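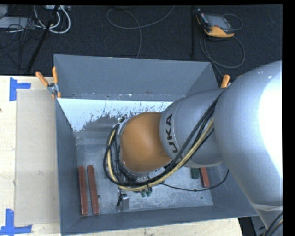

Written by Siiri Lapiņa, checked by Aivar Zariņš
Brestia label printer: set-up guide, section 4

4. Loading labels and ribbon

Read section 3 before starting. The printer must be level, with the lid able to open fully.

4.1 Fitting the label roll

1. Switch the printer off at the back and wait for the status light to go out.
2. Press both side catches and lift the lid until it locks.
3. Slide the roll on to the spindle with the labels feeding from underneath.
4. Push the guide discs inwards until they just touch the roll. Do not clamp it.
5. Pull 200 mm of backing paper through the slot and over the tear bar.
6. Lower the lid and press down on both sides until the catches click.

Note: A full Nastdale roll holds 1,863 labels. Smaller rolls need the grey core adaptor, part 443.

CAUTION: The tear bar is sharp. Keep fingers behind the guide line.

4.2 Fitting the ribbon

1. Open the lid and turn the print head lever to position 2.
2. Place the new ribbon on the rear holder, ink side facing down.
3. Pass the ribbon under the print head and tape the end to the empty core at the front.
4. Turn the front core away from you until the creases are gone.
5. Return the lever to position 1 and close the lid.

Direct thermal labels do not use a ribbon. Skip 4.2 and set MEDIA to DT in the menu.

CAUTION: The print head stays hot after use. Let it cool for ten minutes before touching any part near it.

4.3 Setting the label gap

1. Switch the printer on while holding FEED.
2. Release FEED when the light flashes twice. The printer feeds up to four labels and stops.
3. Press FEED once. One blank label should stop with its edge at the tear bar.

If the label stops short, raise the OFFSET value by one step and repeat step 3. If the light stays red, check that the paper passes under the gap sensor.

Repeat 4.3 whenever the label size is changed. Settings for Petrauskas synthetic labels are listed in section 7.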